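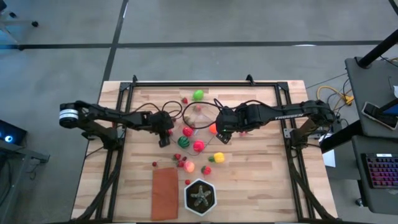
About Kosolora

Kosolora puts on live music in Toledo. We book the bands, find them somewhere to sleep, hang the lights, and open the doors, and we've been lucky enough to do it long enough that people now stop us in the grocery store to ask who's coming next. We love that question! The answer is usually on the Calendar page, unless the contract is still sitting in somebody's inbox.

We started out putting on shows in other people's rooms. Back then it was borrowed speakers, a cash box, and a lot of phone calls to drummers asking if they could share a kit. Most of our first bills were local rock and folk acts, with a touring band on top whenever one had a night off between Detroit and Cleveland. Those off nights are still some of our favorite shows. A band with nothing to do on the way to a bigger city will often play longer, try the new songs, and hang around afterward talking to everybody by the merch table.

Our home now is Ultetti, a standing room with a low stage, a long bar along one side, and a balcony that fits more people than you'd guess from the street. Capacity is 422 including the balcony. Sightlines are good nearly everywhere (avoid the spot right behind the sound desk if you're on the short side), and the coat check is open from the first cold week until the end of March.

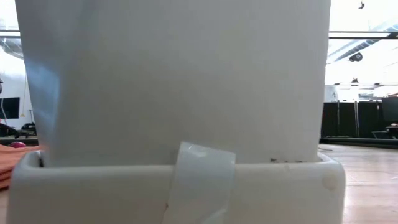 A tall white shape standing in a white tray.

What we book

All kinds of things, and we mean it. In a typical season you'll find guitar bands, soul singers, brass groups, synth duos, songwriters with one microphone and a stool, and at least one act we have trouble putting in any category at all. We listen to everything that comes in through the Contact page. It can take a while, so please be patient with us, and please send a link and not a pile of attachments. Two or three songs is plenty. Live recordings are great even when they're rough, as they tell us a lot more about how a set will feel in the room.

Every touring show at Ultetti has a local opener. Openers get paid, get a real sound check, and get their name on the poster in letters you can read from across the street. A good number of the bands who opened for us in the early days have since come back to headline, and we can't tell you how happy that makes us.

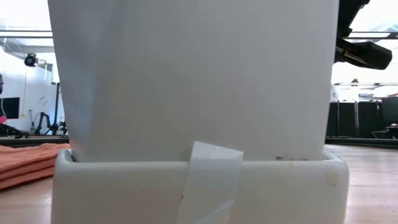

Well, I bought my ticket for the headliner and went home with the opener's record, one of our regulars wrote to us after a show last spring, adding that the opener should have had another half hour. We agreed completely and had them back that fall with a full set.

Tondava

Once a year we go outdoors. Tondava is our summer festival, four days of music on two stages, and this year's opens on 26th July. The bigger stage faces the lawn and carries the headliners. The smaller one is under the trees and runs later, with the quieter acts in the afternoon and the dance sets once it gets dark. We stagger the times so you can walk from one to the other without missing more than a song, and yes, we've timed the walk with a cup in each hand.

Tondava began as a single evening with a rented flatbed for a stage. It rained, the last band played anyway, and the crowd sang the choruses when the vocal mic went out. Since that night we've had over 400 acts come through, counting the ones who played twice in one weekend by covering for a van that had broken down. We keep the posters from every year in the hallway at Ultetti. Come a little early and have a look, there are some wonderful surprises in the small print.

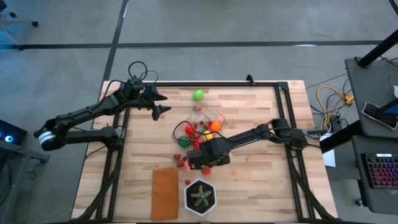
The festival has grown, but we still like it at a size where you can lose your friends and find them again before the next band. There's free water, there's shade, kids under ten get in with a grown-up at no charge, and the food is all from Toledo kitchens. Bikes can be left at the north gate. Dogs have to stay home, sorry, the low end is hard on their ears.

Working with us

If you're an agent or a band, the Contact page has our stage plot, our input list, and directions for the load-in door (it's in the alley, and the GPS will try to send you to the front). If you run sound or lights and want some hours on a busy stage, write to us in early spring when we put the summer crew together. Schools can ask about afternoon visits, where students get to stand on the stage, plug something in, and hear how a mix is built from the kick drum up.

Tickets for Ultetti and for Tondava are sold through the Tickets page and at the bar on show nights. Doors are usually an hour before the first act.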